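Startseite Forum Werkstatt Oberflächen Suche Anmelden

Beschichtung in Metallwanne löst sich - abschleifen oder überlackieren?

hruby_k
Offene Metallwanne, grau, Wände nach außen geneigt. Am Boden ist die Beschichtung weg, an der Rückseite blättert der Rest. Inhalt sind verschiedene Kleinteile, trocken. Reicht anschleifen und eine Lage Nutow 2K, oder muss alles runter?

Latow
Alles runter. Auf losem Altlack hält keine neue Lage, egal welches Produkt. Körnung 80, dann 120, entfetten, grundieren.

R. Nair
Sehe ich anders. Fest haftender Altlack darf bleiben, wenn der Rand flach ausgeschliffen wird. Gitterschnitt machen, dann entscheiden. Bei uns hält eine so ausgebesserte Wanne seit April.

Latow
Ein Gitterschnitt prüft genau eine Stelle. Bei einer großen Wanne sind das mindestens 7 Proben, in der Zeit ist sie geschliffen.

hruby_k
Stand jetzt: 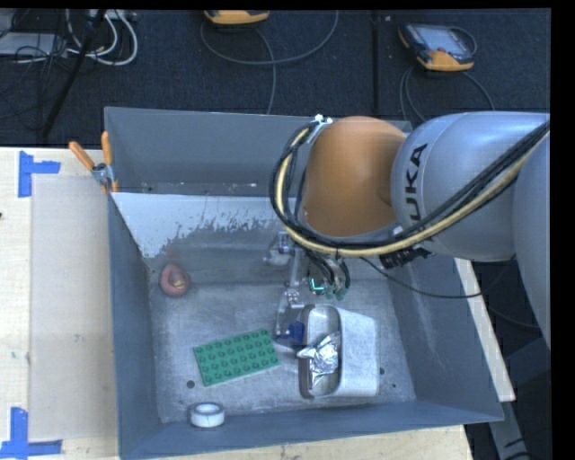 Schichtdicke im intakten Bereich habe ich nicht gemessen. Den Boden würde ich ganz blank lassen, da kratzen die Teile ohnehin jede Lackierung wieder durch. Bleibt die Frage nach der Kante am Altlack.

R. Nair
Boden blank ist in Ordnung, solange es trocken bleibt. Dünn einölen. Kante mit 180 auslaufen lassen.

Latow
Öl an den Teilen will auch nicht jeder. Vorher klären.

Kontakt - Impressum - © Fundach Forum - Nach oben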